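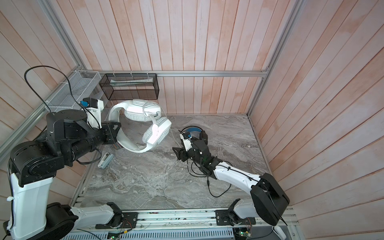

Week 6: Chores, and why they are still hard

Last week we finished grasp planning, and a few of you asked the question I was hoping for: if we can plan a good grasp on almost any rigid object, why can't I buy a machine that tidies my desk? This week is all about that question. My short answer is "not yet, but a lot closer than when I started teaching this course," and the long answer is the rest of this handout. Start with the thing everybody skips, the cord. A pair of headphones is a friendly object for a gripper, with a thick band to hold on to and a shape that doesn't change much. The thin white cable on the floor between the two arms is another story. It has no fixed shape, it loops over itself, and no list of six numbers tells you where it is. Grasping the headphones is week 5. Putting them away, cord and all, is week 6, and it's a wonderful problem!

1. What counts as a chore

We'll use the definition from the Lurnent reader (chapter 4, in the course folder). A chore is a job where the end state is easy for a person to recognize and hard to write down. "The desk is tidy." "The parts are in the right bins." "The towels are folded." Any of you could walk into a kitchen and say whether it's clean, and you would mostly agree with each other. Now try writing the test as code. Please really try it, for ten minutes, before the lecture. I do this every year and I always learn something from what people leave out (gravity, usually, or the inside of the cupboard).

Shop-floor chores are a little kinder. On a shop floor somebody has already decided where things go, the lighting stays the same, and the parts come in known shapes. A home has none of that. Your mug has a different handle from mine, and mine lives on the wrong shelf.

2. Where machines stand today

I find it helps to sort tasks by what goes wrong.

Rigid things, known shapes, open space. Very good. Bin picking with boxes and bottles has been running in real warehouses for years, and it's a pleasure to watch.

Rigid things, unknown shapes. Good and getting better fast. Learned grasping made the big difference, and you will get to try it in Lab 3.

Things with hinges, lids and drawers. Fair. The robot can often open the drawer, and then it has to deal with what is inside the drawer.

Soft things: cloth, cables, bags, food. This is where I get excited, because ten years ago I would have written "poor" and moved on. Two-arm systems trained from human demonstrations can now fold a shirt or coil a cord often enough that we argue about the success rate. We used to argue about whether it could be done at all.

Long jobs with many steps. Still weak. Each step may work nine times out of ten, but string ten of those together and you finish only about a third of the time. Work that one out yourself before you read on: 0.9 to the tenth power.

3. The Plerkau tidying study

Our case for this week comes from the Plerkau lab, where Hendrik Van Damme ran a tabletop tidying study with a two-arm setup. He has kindly let us use his logs. The task is plain: small household things are lying around and have to go into baskets, with cords put away neatly enough that the next person can use them.

The team recorded 1,856 demonstrations, with a person steering both arms the whole time. They then trained one policy on all of it and ran 200 test trials. I won't give away the results, since reading them out of the log is your homework, but I'll tell you what Hendrik told me over the phone: the arms hardly ever dropped anything. Most of the failures came after a good grasp. A cord snagged on something, or the second arm came in too early, or the object went into the basket and a loop of cable stayed hanging out over the edge.

That last one is my favorite. Is it a failure? The headphones are in the basket. A parent would say the job is half done. The scoring script said it was complete, and the team had to go back and watch 207 clips by hand to agree on a rule. Read their note on this (two pages, file name medve-notes) and come ready to disagree with it.

4. Why two arms

Try coiling a charging cable with one hand. You can do it, sort of, if you use the table, your knee or your teeth. With two hands, one holds and the other gathers, and they swap roles without you thinking about it. The swap is the hard part for a machine. At any moment the controller has to know which arm is the "table" and which one is the "hand," and nothing in the camera picture labels that for it. Demonstrations help because the person steering makes the choice hundreds of times without being asked.

A second reason is reach. Two arms facing a shared work area can hand things over, so a basket that is awkward for one arm may be easy for the other. On the Prandis simulator you can switch one arm off and see how many tasks you lose. Do this! It takes five minutes and it will change how you look at your own kitchen.

5. Questions to bring to the lab

Pick a chore you did this morning. Where did you touch something soft, and for how long?

How would you score cable tidying so that two strangers give the same score?

A robot takes eight minutes to do a job you do in forty seconds. For whom is that still useful? (Think about night shifts, and about people who can't do the job in forty seconds.)

Where in the job would you want the robot to stop and ask?

6. Homework

Read chapter 4 and the Medve notes. Open the Plerkau log, choose any 20 trials, and sort the failures into before the grasp, during the grasp and after the grasp. Write one page on what you find. Drawings are welcome, bad drawings too. If your numbers don't match your neighbor's, keep both sets and bring them along, and we'll start the next lecture from there.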